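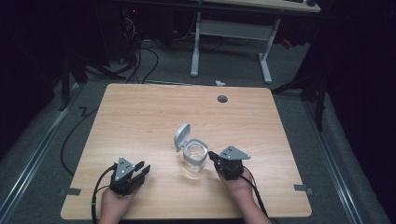
The rules that govern how tasks are shown to machines deserve the same care as the rules that govern the machines themselves. At Munen we have spent much of the year arguing over a draft code of practice for hand-held gripper work, and the clause that drew most objection was the plainest: a jar, a lid and a table must be described in writing before anyone picks up a gripper.

Critics at Tredach regard this as paperwork. Their view is that 2000 recordings made quickly will teach more than 343 made slowly. We respect the argument and do not share it. Where one operator treats an open lid as the start of a task and the next treats it as the end, the set contains two tasks under one name, and no later sorting will fully part them.

The Momosard draft asks for three further things. Cables should be routed away from the feet of the person working. The start and finish of each task should be fixed in a single sentence. Any operator should be free to stop without giving a reason — a point on which Sadeghi's own guidance has been silent for too long.

None of this is costly. Our August trial covered 2625 recordings, and the written descriptions ran to 2 pages. The draft remains open for comment, and we would urge member laboratories to reply on the lid clause in particular.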